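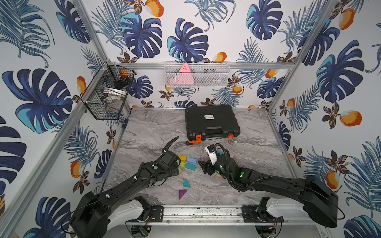

What can people do with a loan set of wooden blocks?
Stack them, sort them, line them up by colour, or take them home for the holidays and find out what the kids come up with.

FOR RELEASE: August 2019

Tredirard Toy Library opens its block room to the whole district

Tredirard Toy Library is delighted to announce that its wooden block collection, which has grown to 3,000 pieces, will be open to every household in the district from September. Until now the blocks could only be borrowed by playgroups and kindergartens, and we have been asked about them at the front desk for years. We can't wait to see them out in people's lounge rooms!

The collection is made up of plain, sturdy shapes in lots of colours — rectangles and triangles mostly, with some pieces left in natural wood. There are no instructions and no right way to use them. Toddlers tend to carry one in each hand. Older children like building towns, and we have watched more than a few grandparents stay on the mat long after the little ones wandered off for a snack. 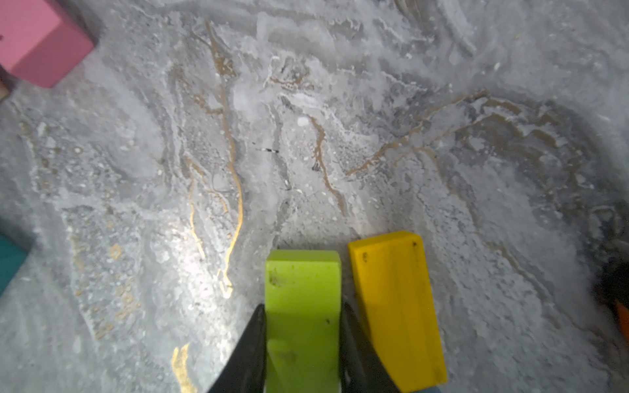
Lime green and yellow blocks, with a pink one farther off.

Blocks will be lent in sets of 40, packed in a drawstring bag with a colour card tucked inside. Families can keep a set for three weeks and renew it once if no one else is waiting. The sets have been put together by Purnance, the Tredirard woodworking group, whose members spent the winter sanding rough corners and cutting new triangles to replace the ones that had gone missing. A few marks and smudges are fine by us. These are blocks for playing with, and a well-used one is no worse for it.

The first 200 sets will be ready on opening day. A grant of $2,000 from the Eyvindsson Family Fund paid for the bags, new shelving and a big low table where children can try the blocks before choosing a set.

Our favourite game so far is Sudusa, made up by a group of kindergarten kids last year. One player arranges six rectangular blocks in two columns, everyone else has a good look, and then a tea towel goes over the top while they try to build the same thing from memory. Triangles are added once it gets too easy. The rules will be printed on the back of every colour card.

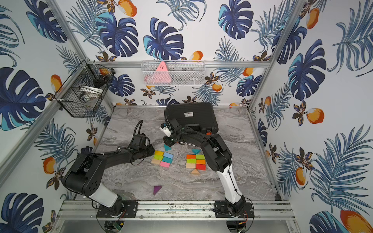
How to borrow a set

Household membership is free for the first year. Bring proof of address to the Tredirard Toy Library desk during opening hours, or pick up a form from the community centre next door. Playgroups and kindergartens with a current membership don't need to do anything, and their larger crates will still be available to book by the term.

Media are welcome to visit the block room before opening day. Please arrange a time through the library desk.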